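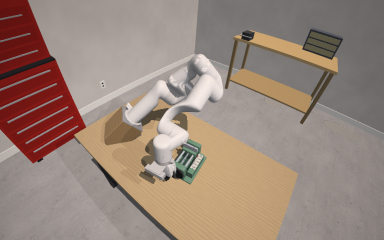 Paper Recycling in Student Residences: Project Report
Submitted by Ngan-ling Hsiao and Samran Thammasiri
Supervisor: Kanyarat Panyasiri
6 Sep 2018

1. Purpose
The project examined how residents of Kudard Hall and Tinum Hall dispose of paper and packaging, and whether clearer signs would reduce the amount of paper placed in general trash.

2. Method
Discarded paper was collected from both halls over eight weeks, beginning in March. Bags were weighed each evening in the Kudard basement. New signs were posted in Tinum Hall at the start of the fifth week. The signs in Kudard Hall were left unchanged.

3. Results
The combined weight of paper collected was 2822 pounds. The share found in general trash fell in Tinum Hall after the signs were posted and remained nearly level in Kudard Hall. Pizza boxes were the most common item sorted incorrectly in both buildings.

4. Limits
Two collections were missed during spring break. Move-out waste was not included.

5. Recommendation
The authors recommend that the Tinum signs be adopted in Kudard Hall before the next intake of residents.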